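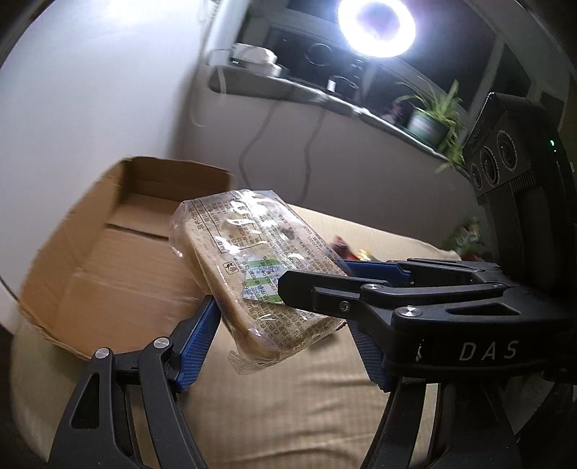 Re-dyed goods coming back in, who pays duty on what??

knitshed
ok need a quick answer if anyone has one. We send greige jersey out to Sandberg for dyeing, over the border, comes back as finished fabric. Always paid duty on the dye charge only. Now the new broker (Tetari) says no, full value of the cloth, every roll, because dyeing makes it a different product. That's 4,000 yards sitting in a warehouse right now. Storage clock running. Has anyone had this?

selvage_sam
Yes. Had it in November. Paid it. Not happy.

knitshed
Paid full value? Did you fight it at all

selvage_sam
Wrote one letter. Got a form reply. Had a customer waiting on 60 dresses so I wasn't going to sit there and argue.

loomandlevy
Broker might be right, sorry. Repair or alteration is one thing. Taking unfinished cloth and turning it into finished cloth is another. Depends whether the goods were "complete" when they left. Greige usually isn't, in my experience. Your old broker may just have been filing it the easy way and no one looked.

bobbin_ann
Disagree with loomandlevy. We send out white goods that are perfectly saleable as white. Some of it we DO sell as white. Comes back overdyed, duty on the process only, been that way for years. Same mill, same port

loomandlevy
White goods are bleached and finished though? That's a different case. He said greige.

bobbin_ann
She said greige. And fine, but people make clothes out of greige. I have a shirt made of it.

loomandlevy
You can wear a flour sack too. Question is what the trade calls finished.

knitshed
It's scoured before it goes out if that matters. Not bleached. Scoured and rolled at our end, then dyed and softened over there

selvage_sam
Oh that's murky then

alby_n
Did export paperwork for Kolteva before I went out on my own. Few things.

Get the outbound papers together first. Whatever you wrote on the outbound declaration is what they will hold you to. If it says "unfinished knit fabric" you have a problem. If it says "knit fabric, scoured" you have something to talk about.

Second, ask for a ruling in writing for the NEXT shipment. Won't help the rolls in the warehouse but it stops the arguing. Send swatches, before and after, and the process sheet from the dyer.

Third, pay under protest on this one if you can stand the cash hit. Release the cloth. Storage will eat you otherwise.
- Alby Ngata

knitshed
Thank you, this is what I needed. Just dug out the outbound. It says "jersey, natural, for dyeing". Is that good or bad

alby_n
Bit of both. "Natural" is a color. "For dyeing" is the bit they'll circle.

loomandlevy
Told you.

bobbin_ann
You told her it was hopeless, he's telling her to ask for a ruling. Not the same

loomandlevy
I said MIGHT be right. Read it again.

selvage_sam
How long does a ruling take these days? I heard 12 weeks

alby_n
Mine have been quicker. Don't count on it. Leave out anything they ask for and it comes back and you start over.

fringe_benefit
Jumping in from the small end. I only send 15 rolls a year out to get dyed. Is any of this worth it at that size or do I just eat the duty? Local dyer quoted me so high I laughed out loud in the shop

alby_n
At 15 rolls I would price both properly. Freight both ways, duty on full value, broker fee, and then your own time. Include shrinkage too, people forget it. You pay for yards you dont get back.

fringe_benefit
ok that's depressing but useful

bobbin_ann
There's a woman near Kumutier who takes small lots, mostly cotton. Her reds bleed a little. Blues are lovely. PM me

knitshed
Update. Called Tetari back. They'll file it as a protest but want a deposit and a fee on top - the fee seems steep for one form and a cover letter. Going to do it anyway. Rolls should be released Monday if the deposit clears. Ruling request is half written, waiting on Sandberg for the process sheet. They sent me the wrong one first, for a polyster lining.

selvage_sam
sounds right. let us know, I'd try to get mine back if yours goes through

loomandlevy
There's a time limit on that Sam. Check yours before you wait on anyone else's.

selvage_sam
great

Comments (3)

Lena Piątek
Jan 11, 2018
We had the opposite result at a different port, process value only, on scoured twill. No written ruling so I can't prove anything to anyone. Would love to see the answer when it comes in.

tuckandpleat
Does this apply to printing too or only dyeing? Mine goes out white and comes back with a two color stripe.

bobbin_ann
@tuckandpleat start a new thread, printing is its own headache. Bring your outbound wording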